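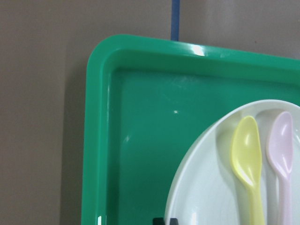
塑料餐具周转与洗消:本季技术通报

适用范围:Prirnascombe 中央洗涤间、Darport 库房,以及由两处供应的各用餐点。本期内容为托盘、餐盘、勺类的分拣、清洗、干燥、存放和报废,刀具与金属锅具仍按上期执行。

一、背景

Prirnascombe 洗涤间的主洗线于1997年安装,当时按不锈钢餐具设计,喷臂角度、网带间距和烘干段长度均未考虑轻质塑料件。后来各用餐点陆续改用塑料托盘和塑料勺,洗涤间只调整了洗涤剂配方,机械部分没有变动。目前在册托盘3000只,其中常态周转的在洗涤间和用餐点之间往返,其余存放于 Darport 库房,按季轮换。

轻质件在洗线上的主要问题有移位、翻扣和积水。移位会造成相邻件重叠,重叠面得不到喷淋;翻扣的勺类在勺窝内存水,进入烘干段后水分无法排出;托盘背面的加强筋之间也会积水,叠放后水分被封在两层之间。三种情况在出口处用目视都能发现,在叠放以后则很难发现,所以检查位置定在出口网带末端,不定在叠放台。

二、分拣

回收件到达后先除残渣,再按形状分拣。颜色不作为分拣依据。以往有用餐点按颜色装筐,结果同一筐内混有深浅不同的器形,上线后喷淋不均。现统一为:托盘一类,平盘和浅盘一类,碗和杯一类,勺叉一类。儿童餐具与成人餐具在洗涤阶段不分开,在干燥后分开。

除残渣使用软刮板。钢丝球、百洁布的研磨面和金属刮刀一律不得接触塑料件。研磨产生的细划痕会留住油脂和色素,番茄类、咖喱类食物的染色多半从划痕处开始,之后每洗一次颜色加深一层,用氯系漂白只能去掉表层。染色件如果表面光滑,可以继续使用;染色与划痕同时存在时,按第七节处理。

预浸池水温不宜过高。蛋白类残渣遇热凝固后附着力上升,给主洗段增加负担。预浸采用常温水加中性洗涤剂,浸泡时间以残渣能用软刮板一次推落为准,不得过夜。过夜浸泡会使池内有机物浓度升高,起到相反的作用。

三、装筐与上线

托盘插入齿距较宽的 Besberg 托盘筐,盘面朝向喷臂来向,长边在下。同一齿位只插一只。筐满后从侧面看,各盘之间应能看到连续的缝隙。平盘使用同一系列的平盘筐,装法相同。勺叉装入带盖的网格筐,勺柄朝下,勺窝朝上错开,避免勺窝互相套合。套合是勺类返洗的首要原因,装筐时只要在落盖前晃动一次,多数套合会自行分开。

带盖网格筐的盖扣应双侧扣紧。单侧扣住时,喷淋压力会使盖板翘起,勺类漏到网带下方,卡在回水槽滤网处。滤网每班清理,清理出的勺类不直接放回,应重新从预浸开始。
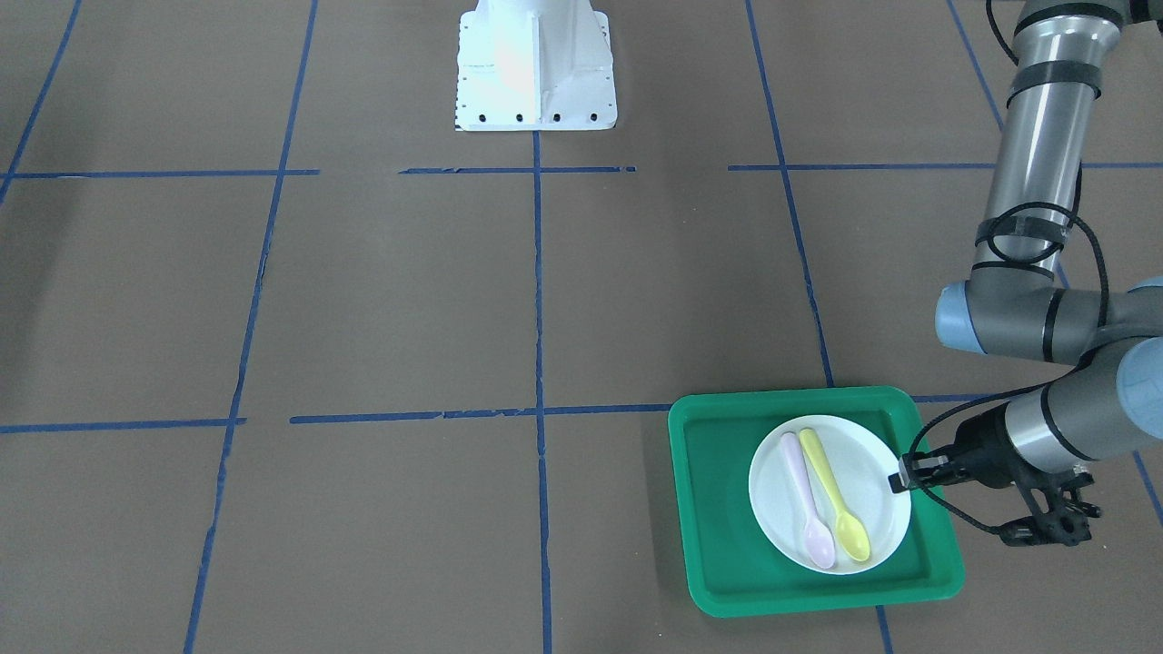 托盘的外形对清洗效果影响较大,采购时往往只看尺寸和承重,忽略转角和盘沿。直角转角容易积存淀粉类残渣,喷淋水流在转角处形成回旋,残渣难以带走;圆角过渡的半径越大,水流越顺。盘沿起到限位作用,餐盘在端送过程中滑到边缘时由盘沿挡住,不至于落地。上图中的绿色托盘是圆角、起沿的器形,白色圆盘放在里面略偏右,盘的边沿也稍稍抬起,两道沿各自挡住一部分汤汁。此类器形上线时要注意盘沿内侧的朝向,朝上会兜水。盘沿外翻的托盘还应检查翻边下方,该处是喷臂的盲区,出口抽检发现的残渣有相当一部分集中在这里。各用餐点如计划自行添置托盘,请先将样品送洗涤间试洗,试洗内容包括装筐、喷淋、沥水和叠放四步,试洗合格后再下单。

四、温度与洗涤剂

主洗段水温设定最高可到70℃,漂洗段按设备铭牌执行。塑料件受热后刚度下降,薄壁勺柄在热态下受压会产生永久弯曲,出口处不得用手按压筐内的勺类,也不得将满筐叠放在仍有余温的筐上。托盘受热后如果斜靠放置,冷却后会带有翘曲,放在台面上四角不能同时着地。翘曲的托盘在端送时会转动,各用餐点对此类托盘的退回意见较多。

不同塑料的耐热能力差别很大,同为勺类,外观相近的两批货可能材质不同。材质以底部或柄背的模印标识为准,不以手感和颜色判断。没有标识的件一律按耐热能力较低的一类处理,走低温程序,并适当延长洗涤时间。

洗涤剂浓度由自动投加泵控制。泵的软管为易损件,老化后投加量下降,表现为出口餐具表面挂有不连续的水膜。遇到水膜破裂成滴的情况,先查软管,再查浓度,最后查水硬度。以往有班组直接调高设定值,软管更换后浓度超标,漂洗段泡沫溢出,地面湿滑。今后设定值调整须在交接本上写明原值与新值。

漂洗助剂可以降低水的表面张力,改善塑料件的沥水,但对塑料的效果弱于对陶瓷和金属。塑料导热慢、蓄热少,离开漂洗段以后表面温度很快下降,残余水分蒸发不了多少。增加助剂用量并不能替代干燥时间。用量过大时,表面留有滑腻感,杯类尤其明显。

五、干燥

塑料件干燥是整条线的瓶颈。烘干段的长度固定,只能通过降低网带速度或者在线外补充沥水来弥补。现行做法为:托盘出线后连筐转入通风架,保持侧立;勺类开盖,在网格筐内平铺一层,置于通风架上层。通风架与墙面之间留出通道,背面不得贴墙。空调出风口正下方不放通风架,冷风会使架上餐具表面结露。

判断是否干燥,用干燥的白色滤纸轻压托盘背面加强筋交汇处和勺窝与勺柄的连接处,滤纸无湿痕为合格。不得用抹布擦干。抹布反复使用后本身就是污染来源,且纤维容易留在加强筋之间。确需临时处理的,用一次性无纺纸,用后即弃。

湿度较高的月份,自然沥水时间需要延长。十月以后室内供暖开启,相对湿度下降,沥水时间可以恢复。各班组以滤纸结果为准,不必套用固定时长。 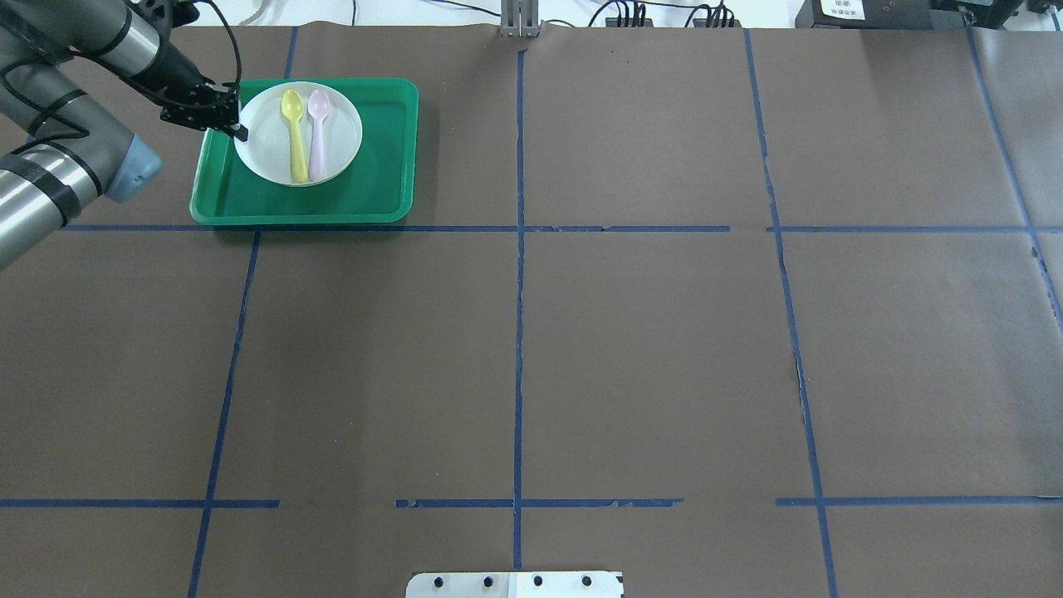
白色圆盘与两把塑料勺,勺色为浅黄和淡紫粉,下方为绿色托盘。

六、配套与存放

配套指将托盘、餐盘、勺类按用餐点的订单组合后装车。配套在清洁区进行,进入清洁区前洗手、更换罩衣。取勺时握柄,手指不接触勺窝;取盘时托盘底或扶外沿。勺类不预先放在托盘内叠放运输,车辆颠簸时勺会移到盘沿,上层托盘压住后容易损坏勺柄。勺类单独装盒,到用餐点后再摆放。

装车使用 Prendergast 系列封闭推车。托盘放下层,平盘放中层,盒装勺类放上层。推车隔板可以调节,调节后检查两侧卡销是否在同一高度。卡销错位时隔板倾斜,单从正面不易看出,从侧面比较方便。车门密封条有缺口的,停用报修,不得用胶带临时封补。

Darport 库房的备用托盘按批次存放,每批贴入库标签,标签贴在外包装上,不贴在托盘本体。标签残胶经热水洗涤后变软,会转移到相邻托盘上,用洗涤剂很难去除。已经带有残胶的托盘,用食用油浸润后以软刮板推除,再按常规程序清洗。溶剂类去胶产品不得使用,部分塑料遇溶剂会产生应力开裂,裂纹在数次洗涤后才显现。

库房照明保持关闭,有人作业时开启。长期光照会使彩色塑料褪色并变脆,靠窗货架的变化明显早于内侧货架。靠窗位置改放纸制品。堆叠高度以最下层托盘不变形为限,底层托盘取出后在平台上能平稳放置即为正常。

七、检查与报废

出口抽检由当班人员完成,检查内容为残渣、水膜、异味、裂纹和变形。抽检发现残渣,整筐返洗;发现裂纹,只剔除有裂纹的件,同筐其余件再看一遍。异味多见于长期密闭存放的件,开盖通风后仍有异味的返洗一次,返洗后仍不消失的报废。

下列情况直接报废:勺窝边缘缺口或毛刺;勺柄出现发白的折痕;托盘转角贯穿裂纹;盘面划痕用指甲能明显感到起伏;表面粉化。发白折痕是材料内部已受损的表现,外形恢复后强度不会恢复,不得以热水矫形后继续使用。变形但无裂纹的托盘可以改作库房垫盘,改作垫盘的在背面打孔标记,不再回到餐用周转。

本季计划更换800只托盘,优先更换翻边下方有顽固残渣和转角开裂的批次。新托盘从 Darport 发出,首次使用前走完整洗消程序。旧托盘按材质分别捆扎,退回库房后交回收单位。捆扎用纸带,不用金属丝。材质不明的另行存放,不与已知材质的混装。

八、记录

记录表仍用现有格式,增加两栏:返洗原因、报废部位。返洗原因写残渣、水膜、异味或套合;报废部位写勺窝、勺柄、转角、盘沿或盘面。填写时写具体部位,不写“破损”。“破损”一词过于笼统,统计时无法对应到工序。

交接时应说明的内容包括:投加泵设定值有无变化,通风架上尚未达到滤纸要求的筐号,滤网清理时间,停用的推车编号。筐号写在筐体侧面的标牌上,标牌脱落的用热烫字补上,不用油性笔。油性笔字迹经主洗段后会变淡,且可能染到浅色件。

各用餐点对托盘翘曲、勺柄弯曲的反馈请附批次号和收货时段,直接送洗涤间。没有批次号的反馈照常接收,但查不到对应的洗线参数,只能登记。下期通报内容为杯类的倒置沥水架改造,以及 Besberg 平盘筐齿位磨损后的更换标准。

Prirnascombe 中央洗涤间 技术组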